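Norovirus, and why the hand gel won't save you

The winter vomiting bug has turned up early. We normally get to enjoy the whole autumn before anyone has to lie on a bathroom floor, but the first calls to the surgery came in September, and they haven't let up.

The bad news first. Alcohol gel does very little against norovirus. Keep using it for other things if you like the smell, but for this one you need soap, warm water and more patience than most of us bring to a sink. Clean taps and door handles with something containing bleach, and wash soiled sheets on a hot cycle.
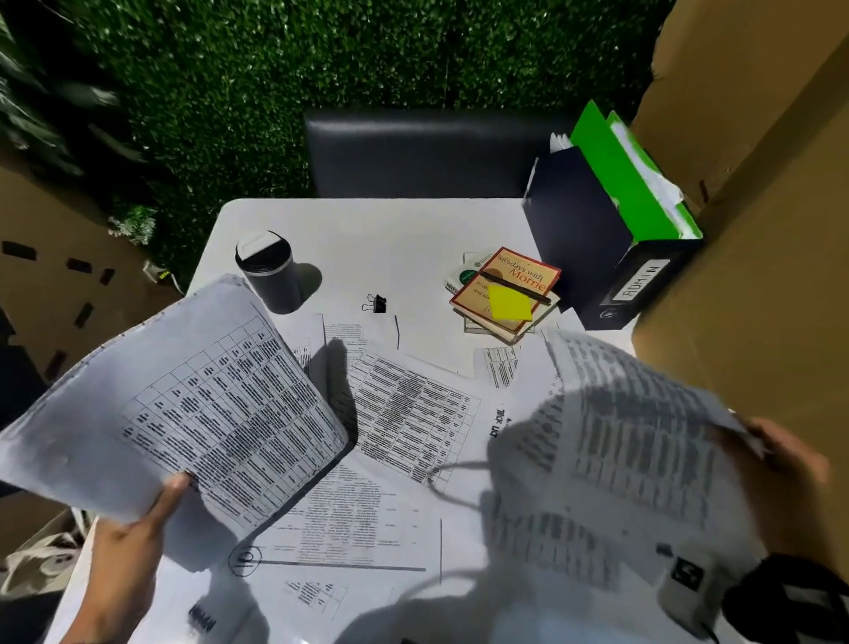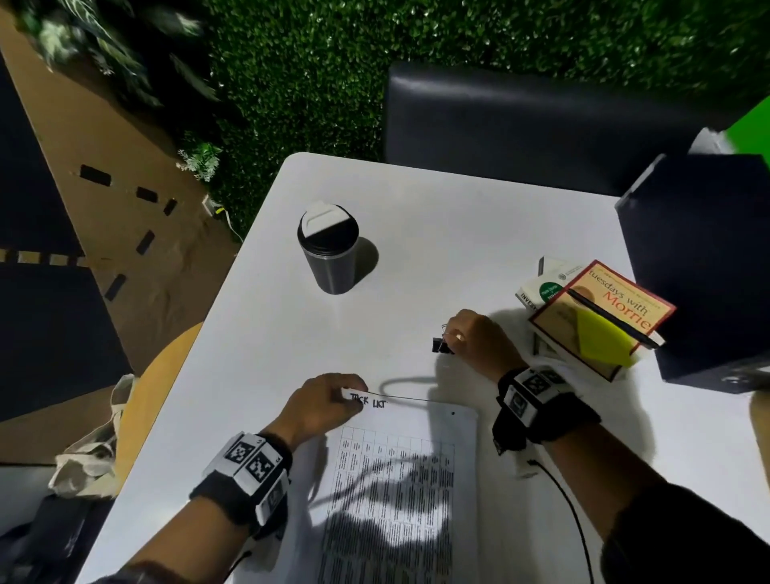
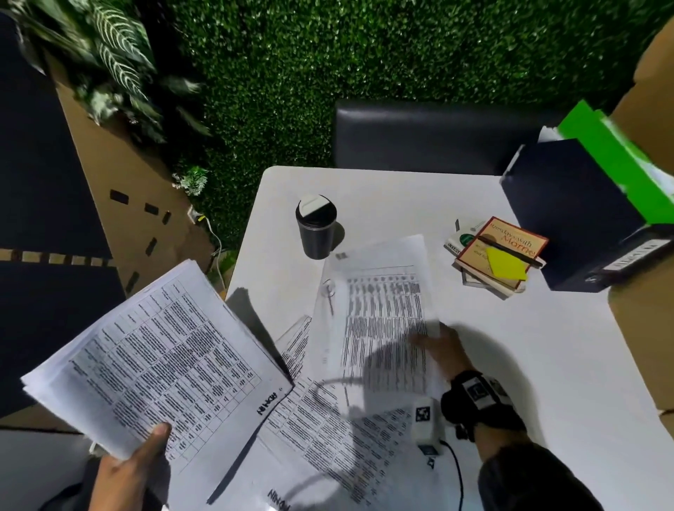

Sorting the printed sheets at a white table.

If you do catch it, stay at home until 2 days after the last symptoms. Feeling fine on the first morning doesn't count — you can still pass it on, and your colleagues will remember. Take small sips of water, often. Most people are over it within a few days. Ring us, please don't come in, if there's blood, if you can't keep fluids down, or if the person who's ill is very young, very old or already poorly with something else.

And leave the cooking to somebody else for those 2 days. Yes, even if they only do beans.

Usha Bangera, practice nurse

Comments (3)

Simões: Had it last week. Can confirm the bit about the floor.

Pitow: Does the dishwasher kill it, or do I need to bin the toothbrush mugs?

Furkusell: Eight of us at a christening, one egg sandwich. I'm naming no names but she knows.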